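Ticket 1535 — Live score widget stops updating after half-time
Product: Zomura Matchday
Club site: Zastow
Status: waiting for reply from Rantala

Problem as reported

During the home match against Bavar, the score box on our front page was correct until the break. After the restart it stayed on 1-0 and the clock stayed on 45. Bavar scored 2 goals in the second half and our page did not show any of them. The text commentary on the same page was working all the time, so visitors could read about a goal and see the old score next to it. We received more than 200 messages from supporters, most of them not very friendly.

What I have tried

I emptied the cache of the site and loaded the page again on a phone and on a laptop. No change.

I opened the feed address directly in the browser. The feed had the correct score, 1-2, so I think the data from Rantala arrives well and the fault is between the feed and the box.

I changed the refresh time of the widget from 30 seconds to 7 seconds. The clock moved one time and then it stopped again.

Then I wanted to exclude the connection in the press room, so I also changed the network cable.
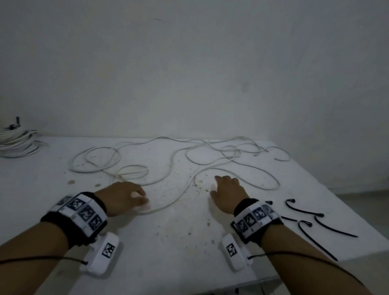
The white cable on the table.

With the other cable the result is the same. I put the first one back.

Update, after the reserve match

The same fault came again, also directly after half-time. This time I had the log window open. At the break the feed sends the match status "HT", and when the second half begins it sends "2H". The widget writes "unknown status" and after this line it does not ask for new data any more. In the March version we did not have this line in the log — I have compared the two files.

Workaround for now

At the restart I set the status by hand to "LIVE" in the admin page. The score is then correct until the end, but substitutions are missing.

Questions for support

Can the widget accept "2H" again, or must Rantala change the feed? And is it possible to go back to the March version before our next home match? I can test any evening after 18:00.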